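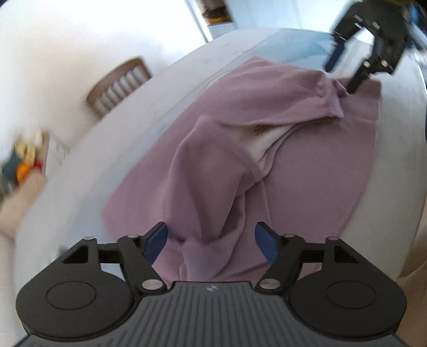
Folding a long-sleeved top: report of the Stindau Robotics Club, spring project

What we set out to do

The plan was to teach a machine to fold laundry. We began, like everyone before us, by folding the laundry ourselves. The idea is that a person does the job with a pair of hand-held grippers, the movements are recorded, and a program learns from the recordings. Our club had eight weeks, two grippers and one lilac top with long sleeves, which by the end we all disliked.

We had first put down a whole wash basket as our goal. Maëlys Bouvier cut it to a single garment at the second meeting, and then to "sleeves, and we'll see". We saw sleeves.

How a fold goes

The top is laid out on the white table with its front up. One gripper takes the edge of a sleeve and brings it over the body, so that there is a slanting crease from the shoulder towards the middle. The other gripper holds the cloth still at the neck end, or follows the cloth about while its owner apologises. Then the second sleeve, then the hem.

Soft knit does not like being held by two pads. Pinch too little and it slides out, pinch too much and you pick up the layer underneath as well, and the whole top comes along for the ride. We got better at this with practice, though it never felt like using hands. It felt like using somebody else's kitchen tongs.

What we recorded

We kept 90 folds in the end. Of these, 38 were redone after the first check because the sleeve had been let go too early. The notes file for the project runs to over 3,419 words, a good part of it an argument on whether a crooked sleeve counts as folded. We settled on yes if the cuff stays on the body. The Vistberg team, who we compared notes with in March, say no, and their folds do look nicer.
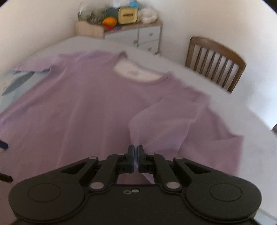

Dorota Zieliński read the draft and said we were measuring our own patience as much as the folding, and that the early folds and the late ones ought to go in separate piles before anything was trained on them. She is right. We have now split them by week, and the later half is plainly steadier, with fewer second grabs at the cuff.

What is left

The hem fold needs proper recordings. So does starting from a crumpled top - every fold we kept began with it spread out flat, a state in which few clothes arrive from the wash. Maëlys has offered to bring a different jumper.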